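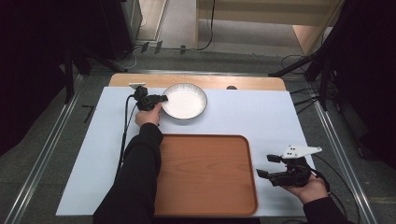 Eating off fewer dishes

When I moved to the apartment in Ellavholm I had a full set of everything. Dinner plates, salad plates, soup bowls, cereal bowls, the little dishes for olives that I used at one party. They came with me in 13 boxes, and most of the boxes stayed taped up in the hall closet until December.

I lived out of the first box I opened. It had two wide bowls in it, a few mugs and a wooden tray. By the time I got to the other boxes I didn't want what was in them.

So now I use shallow bowls for nearly everything. The white ones with a dark rim are my favorite shape. Pasta works, salad works, eggs on toast works if you cut the toast first. Soup is fine as long as you don't fill it up and try to walk. Steak is the one meal I'd call annoying, as the knife hits the side, but I eat steak maybe twice a year.

The tray took me longer to get used to. I always thought of trays as something for hotels or for being sick in bed. My kitchen has no room for a table, so I carry dinner to the other room, and a tray with a raised lip means one trip. It also keeps crumbs off the couch. I wipe it with a damp cloth and rub in a bit of mineral oil when it starts to look dull. I don't soak it. I soaked the one I had before, and it split along the grain.

What I got rid of: the salad plates, all the olive dishes, a gravy boat, and a cake stand that weighed more than my cat. Most of it went to the thrift store on the Josmont road. They don't take glassware there, so the wine glasses are still in the closet, and I haven't decided about them.

What I kept and probably shouldn't have: my grandmother's serving platter. It doesn't fit in any cabinet. It stands on top of the fridge, behind the cereal.

The sink is the biggest change. I used to let things pile up for 3 days because there was always another clean plate. With a handful of bowls I have to wash one before I can eat, and it takes a minute. I still don't like doing it.

I have people over less than I used to, and when I do I ask them to bring a bowl. One friend brought a mixing bowl and ate chili out of it.

Next up is the pan drawer, which has two lids that fit nothing I own.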